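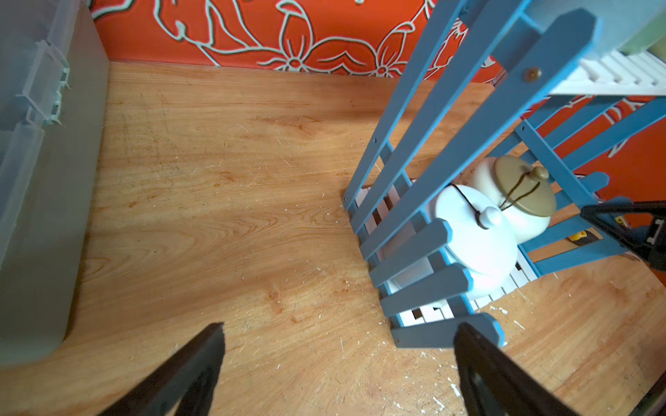
2 min read

Olarus Grasp Planner for two-arm cells

Olarus is a planning software for two arms which share one work area. It takes the wrist camera streams, builds a common map of the objects and proposes a grasp for each arm. We develop it at Werer for rooms that were not prepared for a robot, where a chair can lie on its side with lidded jars between the slats.

Slats are difficult for most planners. The gap looks free, but the fingers must also come out again with the object. Olarus checks the way in and the way out before it moves. Thin things such as a cord tied on a lid knob get their own colour in the map, and you can set them as "avoid" or "grasp".

What you receive
Planner licence for 2 arms
Grasp library with 300 object shapes
Viewer for replay of recorded runs
Plug-in for the Panditz controller

Requirements
Wrist camera on each arm
Maximum reach per arm: 700 mm

The February 2025 release adds better handling of translucent plastic, whose edges were often lost in the older version.

Order code: OL-219
For a trial licence please write to Gun-woo Noh, Werer software support.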